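Brundale House News, July 2023

Bedding: what is changing in the guest rooms

The linen order placed in February has arrived and is now on the shelves in the second-floor closet. It replaces most of the old white sets, which had gone gray at the hems and no longer fit the deeper mattresses. The new sheets come in beige and a few other plain colors. The total came to just under the 2,000 dollars set aside, including delivery from Waltoditz.

Sheets are sorted by bed size. Twins are on the left, fulls on the right, and the size is written on the shelf edge in marker. Please put them back the same way. Last winter we spent a whole changeover morning unfolding fulls to find one twin.

A few points for anyone making up rooms this season:

Strip the bed completely between guests, even after a one-night stay. Shake the sheets out over the bed before they go in the hamper. We have mailed back 7 items so far this year, mostly socks and pajamas, plus one phone charger.

Wash the new sheets on warm with the regular detergent. Dry on medium and take them out promptly. They are a cotton blend and wrinkle badly if they sit in the dryer. Ironing is not required. Pull the bottom sheet tight at the corners and smooth it from the middle outward.

Small cushions and soft bags left on a bed go on the chair while you work. If they belong to a guest who has checked out, label them with the room number and take them to the front office.

Two spare blankets stay in each room, on the closet shelf. Worn sheets can go in the blue bin by the laundry door, where Simanjuntak Upholstery picks them up for drop cloths. Stained pillowcases can go in the same bin.

Gilang Lubis is keeping the linen list this year. If a shelf runs low, leave a note in the closet or call the office before 10 in the morning so it can go on that day's order.

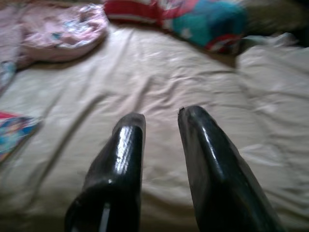
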